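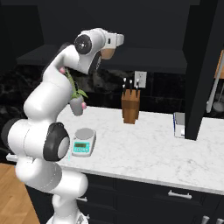 Houseplant Amnesty Returns

The Dolan Street tenants' newsletter has run a plant swap every spring for 9 years, and every spring the same snake plant turns up. It has lived in most of the apartments on the east stair. If it comes to you this time, please keep it until at least February.

The swap is in the laundry room, and the doors open after lunch. Bring anything with roots. Cuttings are fine if they're in water and have a name on them, even a wrong one. Last year we had a tray marked "mint, I think" that smelled of nothing at all and was gone in ten minutes.

A few notes from the last round. Aloe is not currency. We know you have more of it than you want, and so does everyone else in the building. Large figs should be measured against the elevator before they leave home. Plants with gnats may attend, but they stay out by the bike racks with the other plants with gnats.

Iraklis Fragkou in 3B will be repotting again. He has a bag of soil the size of a toddler and firm opinions about drainage, and he'll share both at no charge. He would like it known that the pot his grandmother bought in 1959 is for display and is not part of the swap, whatever happened last time.

For those who can't come down, leave your plant outside your door with a note saying whether you want something back. "Surprise me" has been a popular choice, though the people who write it tend to get aloe.

Leftovers go to the front windows of the Grarnari bakery, where they do better than they ever did with us. Saucers are still needed, and so is one watering can that doesn't leak. The old one is free to a good home.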